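Gostent Motion and Grasp Planning Software
Peltex Automation Software / Products / Planning and Control / Gostent

Overview

Gostent is a planning and control package for robots that handle mixed, irregular items at a table, bench or packing station. It takes in camera data, proposes grasps, plans arm motion and supervises the hand or gripper during contact. The package runs on a single workstation beside the robot and does not require a network connection during operation.

Gostent is intended for system integrators, research laboratories and in-house automation teams. It is supplied as software only. Arms, hands, grippers, cameras and workstations are to be provided by the customer or by an approved integrator.

Main functions

Grasp proposal
Gostent accepts color and depth data from one or more cameras and returns a ranked list of grasps for each item in view. Ranking takes into account the shape of the item, the opening of the gripper and the clearance available to the fingers. No item model is needed. Where a model exists, it may be loaded to improve the ranking.

Work inside containers
Bowls, trays and baskets are treated as open containers with a rim and an interior. The planner keeps the gripper body clear of the rim and limits the angle of approach accordingly. Items lying against one another are handled as a group until one of them can be reached safely.

Mixed end effectors
The left and right arms need not carry the same tool. A parallel-jaw gripper and a multi-fingered hand may be configured in one cell, and each is described by its own tool file. The planner checks both tools against each other and against the table at every step of a motion.

Cable clearance
External cables may be entered in the tool file as flexible volumes. Gostent reserves space for these volumes when it selects a wrist angle. The estimate is conservative and may be adjusted by a user with engineer rights.

Contact supervision
During a grasp the software compares commanded and measured finger position at every control cycle. If the difference exceeds the limit set for the item class, the arm holds position and the event is written to the log. Grip force limits are set separately for rigid, soft and fragile classes.

Replay and review
Each attempt is stored with its camera data, planned path and measured path. The review window shows the planned and measured paths together and allows the user to step through contact one control cycle at a time. Stored attempts may be planned again with changed settings before any change is released to the robot.

Modules

Gostent Core
Path planning, collision checking, tool files and user rights. Required for all other modules.

Gostent View
Camera calibration, item separation and grasp proposal.

Gostent Touch
Contact supervision, force limits and item classes. Requires a gripper or hand that reports finger position.

Noh Review
Storage, replay and comparison of attempts. Noh Review may be installed on a separate computer and opened by users who have no access to the robot.

Technical data

Product number: 2280
Arms per cell: up to 4
Control cycle: 1000 Hz
Item classes supplied: rigid, soft, fragile
Camera input: color, depth, or both
Programming interfaces: C++ and Python
User interface language: English
Delivery: download or physical drive

Preparing a cell

The work surface should be plain and free of strong reflections. A cloth covering in a single color is acceptable and is recommended during first calibration. A dark backdrop behind the table improves item separation where people or equipment would otherwise be visible to the camera.

A head-mounted camera should have an unobstructed view of the container interior when both arms are in the rest position. During the grasp itself the gripper will often hide part of the item. Gostent View retains the last clear estimate of the item until the gripper moves away or the user discards the estimate.
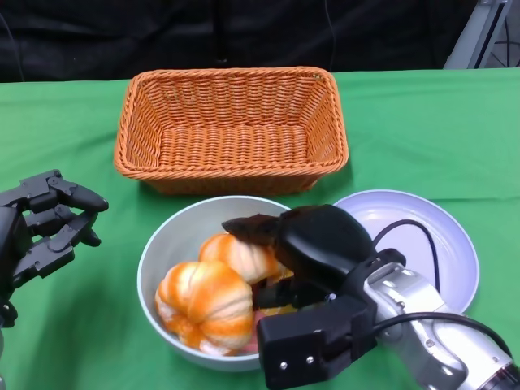
Gripper at the rear of two small striped pumpkins in a white bowl, with an empty wicker basket behind.

Small ribbed items should first be assigned to the rigid class with a reduced force limit. The limit may be raised after the stored attempts have been reviewed. Application note 847, supplied with the software, sets out the procedure for round and ribbed items in shallow containers.

Licensing

Licenses are issued per cell. One license covers all arms and tools controlled from the same workstation. Noh Review is licensed per user. Teaching institutions may apply for a laboratory license, which includes all modules and is renewed each February.

Software updates are included during the license period. Tool files created by the customer remain the property of the customer and can be exported at any time.

Training and support

Initial training is held at the customer's site or at the Plustside training center. It covers installation, camera calibration, tool files and the review of stored attempts. Participants should be familiar with the operation of their own robot before attending.

Technical support is provided by the planning software group under Na-rae Yoo. Requests should include the version number, the tool file and the log of the attempt concerned.

Safety notice

Gostent is not a safety-rated system. Contact supervision does not replace protective stops, guards or a risk assessment of the cell. The integrator is responsible for meeting the rules that apply at the place of use.

Contacts

Product management: Mitra Amini
Technical support: Na-rae Yoo
Licensing and laboratory programs: Gyu-bin Do

Related products

Noh Review, additional user license
Plustside Calibration Target Set
Gostent Tool File Editor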